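Tunstall Shared Workshop, Baltow
Shop / Kits / Table-top arms

Bosero Corner Table Kit — for small arms, toy sorting, pick and place

In stock, small batch. Pick up at the workshop or we ship.

What it is

A white table top, wall panels for the sides, and the clamps to hold it down to your breadboard plate. You bring the arm. Made for people running a small arm at home or on a shared bench who are tired of chasing blocks across the floor.

Started as a one-off for our own bench. Florante Dimaculangan cut the first top on a rainy evening, then two more people wanted one, then it was a kit. Still cut in the same room. Lead time depends on who has the saw.

What you get

Table top, white, matte, square, 406 mm a side
Wall panels, white and gray
4 corner brackets
3 clamps for the mounting side
9 spare bolts, because they roll
Printed drill template
One sheet of instructions (short)

Not in the box: arm, gripper, controller, power supply, breadboard plate, toys, camera. Please read that list twice. We get returns.

Fits

Any arm with a flat round or square base that will bolt to a perforated plate. Plate goes outside the table, table butts up to it, clamps go over the edge. Base can also sit on the top itself if your arm is light and you don't swing hard. We've run it both ways.

Reach matters more than payload here. If the gripper can't get to the far corner pointing straight down, blocks will end up in that corner and stay there. Measure first. Measure with the fingers on, not the bare wrist — the fingers cost you a lot of height.

Gripper: two-finger types are what we test with. Duteck finger blanks fit the mounting pattern on our bench gripper and we stock them seperately. Print your own if you like, file is free, ask at the desk. Vacuum cups work okay on cubes, badly on anything lumpy.

Putting it together

Clear the bench. Plate down first, bolted, tight. Then the top, pushed against the plate until there's no gap. Clamps on loose. Walls next, corner first. Then go back and do the clamps up properly.

Snug on the clamps, not more. Over-tighten and the edge of the top lifts a hair and every height you taught is wrong. Ask us how we know.

Walls: white one goes wherever your lights hit hardest. Gray ones take the rest. You can swap them. Eduardo Magbanua runs all gray on his at home and says his color picking got better, Maribeth Ignacio tried the same and saw no difference at all, so do what you want there.

Cables. Leave slack. More than that. Run the arm through its full range by hand, power off, and watch the loop at the wrist. If it touches the wall, re-route. If it drags on the table it will knock the ball, every time, usually on the one run you were filming.

Uprights and poles — mount them outside the panels or right in the corner. Don't screw anything to the panels themselves. They aren't made for it and they will lean.

First run

Slow. Slower than you think. Speed at the lowest setting your controller allows, hand on the stop.

Teach one height for the surface, with a sheet of paper under the fingertips. Pull the paper. Should drag a little. That's your floor. Set your software limit just over it and leave it alone.

Then one cube. Middle of the table. Pick, lift, put back. Do that until bored. Then move the cube. Then add a bowl.

Don't start with the ball. Everybody wants to start with the ball. It rolls when the first finger touches and then you're debugging the wrong thing for an hour. If you must, close slow and come straight down, centered.

Toys we use

Whatever is in the bin. Cubes are the easy ones. Hex blocks and prisms depend a lot on which way they're facing. Animal shapes are hard and good practice. A shallow bowl makes a nice target but a rim is unforgiving, come in high. Stacking on top of a bowl — fun, falls over.

See-through pieces are a pain with a camera. Pale ones on a white top, also a pain. Leave them out untill the solid colors work, then put them back in, as that's where you learn something.

The top

Matte finish, so less glare. Wipe with a damp cloth. No solvents, one of ours went sticky with label remover and we had to cut another. Marker comes off if you're quick. Tape is fine, masking tape best, pull it the same day.

It will get scuffed where the fingers land. Normal. Flip it over when it bugs you, both faces are the same. The template holes are only on the mounting side so you'd have to re-drill after a flip — takes a few minutes.

Replacement tops sold alone. So are single panels. Single clamps no, we buy those in sets.

Light

Room light is mostly ok. Window light isn't, it moves. If you're picking by color, close the blind and use a lamp. Put the lamp opposite the arm if you can so the arm's shadow falls off the work area. You won't get rid of it fully. Take your background shot with the arm parked where it will be parked later, same spot.

Things people ask

Can it go on a kitchen table? Yes, with something under the plate. Clamps will mark soft wood. Put card in between.

Can I get a bigger one? Not right now. Þórarinn Ladefoged is drawing one, earliest December, and it'll need a different plate. Don't write to him about it please, write to the desk.

Do I need all the walls? No. Leave one side open for your hands. Open side toward you, stop button on the same side.

Will it stop the arm from hitting me? No. These are light panels. They keep blocks in, they don't keep the arm in. Keep kids back when it's powered. Keep your face back too.

Does it come with software? No. There's a shared folder with a few people's scripts for members. No support on those, they're as is, some of them are pretty rough.

My arm came with a base plate already, do I need the breadboard? Probably not, if the base is heavy enough. Try it: full reach, quick stop. If the base shifts, yes you need it.

Two arms on one table? Florante has done it. Very crowded. Not with this size of top unless the arms are tiny and you've sorted out who goes first in code.

Notes from the bench

Bolts come loose. Check them before each session for the first while, then whenever. A drop of thread lock on the base bolts, none on the brackets — you'll want those off again.

Fingertips wear smooth. Strip of grippy tape, replace when it curls. Cubes start slipping a good while before you notice, looks like a bad position but it's the tape.

Keep spare brackets and slotted plates nearby, handy for holding a cable or propping a lamp. Take them off the top before a color run though, gray metal confuses some scripts.

Label your saved positions with words. "p7" means nothing after a weekend. "over bowl high" does.

Pacita Pangilinan wrote up the stacking routine she uses, printed copy is by the door, take one. Short version: go to above the stack, stop, wait a beat, then down. The wait fixes most of it. Her second tip is to open the fingers only a bit when letting go, otherwise the wide-open finger sweeps the neighbor off.

Price and pickup

Ask at the desk, member price and regular price are both on the board and change with what we pay for sheet. Pickup evenings, after 4. Ring the bell, saw is loud, ring again. Shipping is flat packed, the top goes between two boards. If a corner arrives crushed send a picture of the carton too.

Returns fine if undrilled. Drilled tops, sorry, yours.

The bench setup

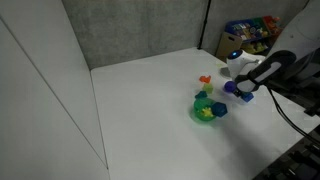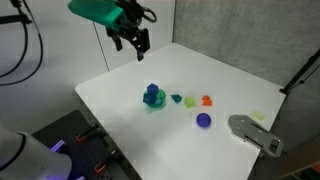

Arm, two-finger gripper and toy pieces on the white top, panels up. Arm, gripper and toys not included.

Also in this section: Duteck finger blanks / Replacement tops / Single panels, white or gray / Grippy tape, short roll

Questions about fit — send the arm model and the base size, and say if your plate has inch or metric holes. Saves a round of emails.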